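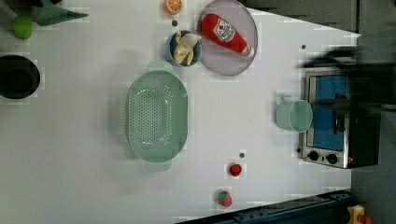

Support > Siltau 445 upper-arm monitor > Section 3: First readings at home

Reading time: 4 minutes

A home blood pressure monitor gives you a number, and people tend to trust it more than they should. The Siltau 445 is a decent machine, but it measures the pressure in your arm at one moment and knows nothing about the rest of your day. A plush ketchup bottle on a plate has no salt in it and a real one has plenty, and the monitor can't tell you which sort you had with your lunch. Keep that in mind while you work through the steps below, and don't change any tablets on the strength of what you see on the screen.

3.1 Before you switch on

1. Put in the four batteries supplied. If the battery sign shows straight away, fit new ones.
2. Measure round your bare upper arm, halfway between shoulder and elbow. Compare this with the range printed inside the cuff.
3. If your arm is outside the range, stop and ask for another cuff. The box says "fits most adults". We would not rely on that.
4. Push the air plug in until it clicks.

CAUTION: Do not use the cuff on an arm with a drip or dialysis fistula, or on the side where you have had lymph nodes removed, unless your clinic has told you to.

3.2 Taking a reading

1. Empty your bladder. No coffee, smoking or exercise for half an hour beforehand.
2. Sit with your back supported, feet flat, legs uncrossed, for five minutes.
3. Rest your arm on a table so that the cuff is level with your heart.
4. Wrap the cuff on bare skin, the lower edge two fingers above the elbow crease.
5. Press START. Don't talk. Don't let anybody talk to you either.
6. Wait one minute and repeat. Write down both readings, including the one you don't like.

NOTE: The monitor stores 735 readings and then starts to write over the oldest. This is more than anyone needs. If you are taking it ten times a day, put it away and ring the clinic.

3.3 The "rhythm" symbol

A small heart with a jagged line means the beats were uneven during the reading. It may mean an irregular heartbeat. It may also mean you moved, coughed or laughed. Repeat the reading twice. If the symbol keeps coming back, tell your clinic -- but it is not a diagnosis, whatever the Postma app says when it turns the screen orange.

3.4 Pairing with the Postma app (optional)

1. Hold the M button until the light blinks.
2. Enter code 3771 when asked.
3. Check that the date on the phone and on the monitor agree.

The app offers a "heart age". We have not been shown how it is worked out and suggest you ignore it.

WARNING: Chest pain, sudden breathlessness, weakness on one side or fainting: call for an ambulance. Do not take a reading first.

Section checked by Lorna Skinner, cardiac nurse, Pusidport, in March. Faulty cuffs to Nathalie Bakker, extension 2507.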